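Trabalho na Hakwood, na parte de preparação de refeições para cantinas. Em dezembro a direção anunciou o projeto Osunau: garras robóticas a pôr mesas e tabuleiros. Vou deixar aqui o que penso, por partes.

2/ O fornecedor, a Jorkel, prometeu à chefia até 200 tabuleiros por turno. À mão fazemos 126 e ninguém nos perguntou como. Gostava de ver essas contas com copos tombados incluídos.

3/ Disseram que era para nos poupar os pulsos. Muito bem. Mas a escala nova já tem menos gente de manhã e o robô ainda nem saiu do laboratório.

4/ O trabalho é este, copos, taças, colheres:

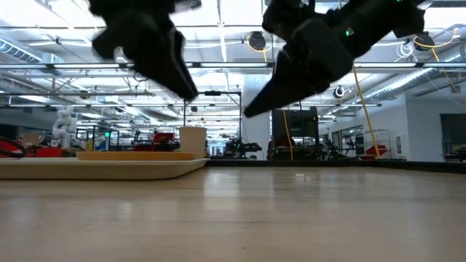
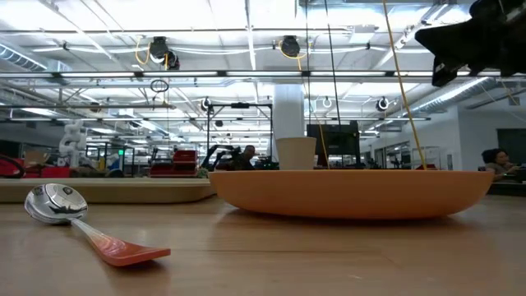 Garra preta e copo, nas duas. Laboratório do projeto Osunau.

5/ Numa mesa limpa e com aquela luz toda, acredito que corra bem. Na nossa linha há vapor, pressa e tabuleiros empenados. Quem endireita? Nós, claro, mas agora a função chama-se "supervisão" e paga o mesmo.

6/ A colega que foi à formação da Amato voltou com 46 páginas de manual. Sobre o que fazer quando a máquina para a meio do turno, meia página. Manda ligar para a assistência.

7/ Não tenho nada contra a máquina. Tenho contra cortarem o turno antes de ela provar seja o que for.

8/ Pedi por escrito os tempos de paragem dos testes. Responderam que "está a ser compilado". Quando chegar ponho aqui.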